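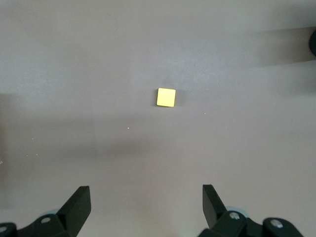 Minutes, gripper fault review, December

Present: Tetsuya Uchida, Ornella Russo, Serena Valentini, and me (Tiziana Dal Bello, taking notes again). Fulvio Gentile joined at 2:15, once he was done at the Tanulville site.

1. What happened

Tetsuya took us through it. The arm was on the yellow block task, run 1450 of the batch, and it came down with the fingers open as usual. Then the close command went out and only the right finger moved! The left one stayed put, the arm kept pushing sideways, and Serena hit the stop. No one was hurt, but her hand was closer to the table than any of us like (she'd been reaching over to straighten the block, and she said so herself, which I appreciated).

2. Why it didn't stop by itself

We went back and forth on this one for ages. Ornella pulled the log and the force limit was set to 98, which should have tripped it. Fulvio thinks the Rokari controller only checks the limit after the close is reported finished, and with one finger stuck it never got that far. I'm not totally sold, but I don't have a better idea.

3. The finger itself

Tetsuya wants the left side apart before anyone guesses any more. Last service was some 300 runs ago. Fulvio will ask Vollico if they've seen this before.

4. Agreed for now

No hands over the table while the arm is powered, full stop. Half speed on all block runs. I'm rewriting the restart sheet, and Ornella is saving the log before it gets overwritten.

5. Other business

Serena asked who has the spare stop button. Fulvio has it in his van.

We finished at 3:40. Next one's when the left side is back together.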